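Gillmont Board > Equipment and Purchasing > Gripper budget for laundry sorting, second opinion please

gtyagi
Hello all. I am writing from a small linen service, we wash for guest houses and for one care home. My director has given me the task to prepare a budget for automating the first sorting step, before the washers. I have two quotes on my desk and I would like to hear from people who already bought something similar.

Quote one is from Finum: a two-finger gripper, 1585 dollars, with the mounting plate but without the arm. Quote two is from Stastik: 2343 dollars, also two fingers, and they include one year of spare parts. The arm we would rent from September. Both sellers tell me that fabric is "no problem". I do not know how much to believe in this sentence.

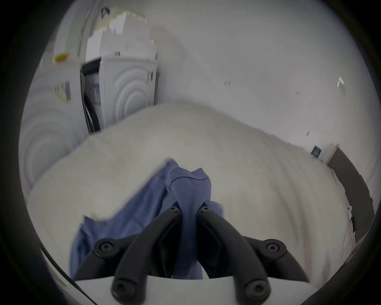 My main question is where the money should go, to the gripper or to the trials before we sign. The director wants one number in one line, and I would prefer to ask first for a small amount for trials. Our mixed loads are the difficult part. A blue garment lying over a big white bundle is quite a kind case, the fingers can pinch a fold near the top and the color already tells you what is what. White on white is another story, and we have mostly white. So I am thinking to put 708 dollars for trials and to keep the purchase for the second half of the year. Is this too careful?
Geeta Tyagi

rollerpress
Not too careful. If anything I would ask for more trial money. Sellers demonstrate with one towel on a clean table.

dkazl
I disagree a little. We had long trials at our place and at the end we bought the same gripper we would have bought in the first week. The hours of my people cost more than the gripper did. For 1585 you can buy it, use it, and if it is bad you have lost less than a rented arm standing without work. My advice is to write the arm rental and the integration as the big lines and treat the gripper like a consumable.
Darius Kazlauskienė

gtyagi
Thank you Darius. But how did you explain it to your management? Mine does not accept the word consumable for a thing over one thousand dollars.

dkazl
I wrote "tooling". It went through.

huenchuman_laundry
We are the Huenchumán workshop, some of you know us. Please look also at the fingers. In your picture they are long and curved and they meet only at the tips. This is good for picking one fold, but I would ask both firms what the grip force is there, and what happens with a wet bath sheet. We changed the tips on ours after 30 days and they were not in the quote. Ask for the price of tips and of the screws, and ask it by mail, so that you have it in writing.

rollerpress
+1 for the tips. Also ask if they open wide enough for a thick hem. And who pays the shipping when a finger goes back for repair?

dkazl
With this I agree. If the spare parts of Stastik include the tips, then the difference between the quotes becomes smaller. If they include only the cover and a cable, it is not serious.

gtyagi
I called Stastik this morning. Tips are included, two sets. Shipping is on us. Finum has not answered yet.
I will make two versions of the budget, one with the trial line and one with the gripper under tooling, and let the director choose. Darius, may I copy your table for the arm rental? I promise to remove your prices.

dkazl
Yes, I will send it by private message. Leave the row for training, everybody deletes it and then asks for it again later.

huenchuman_laundry
Please write here what Finum answers. We need a second gripper too and I have the same two firms on my list.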